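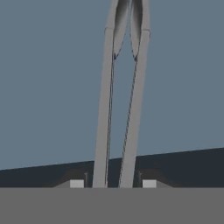
About Covow

Covow looks after gripper cells for small plants. We set them up, check them and fix them when they drift. We don't build robots and we don't sell them, and we are slow to believe anyone who tells you a cell will run itself.

Khang La and Natalina Zanetti started the shop after years of repairing two-finger grippers that had been sold as maintenance free. We still see that phrase in brochures. We still get the calls.

Every job begins in simulation. We model the fingers and the surface they work over, then try the approach before touching the real cell. It's useful up to a point. A simulated cable never frays, and a simulated finger is always as straight as it was drawn, so a clean run on screen earns a cell nothing with us. On site, Ermanno Bassi sets the finger alignment by hand and runs 100 closing cycles. If 5 of them are off, he starts over.

After that we come back every May to check cable tension and pad wear. Some customers ask for a remote dashboard instead. We have tried two and went back to a wrench and a notebook.

Our longest-running contract is the Serra cell, job number 3438. It has had two sets of cables and one new finger.

For service visits, ask for Katia Pace.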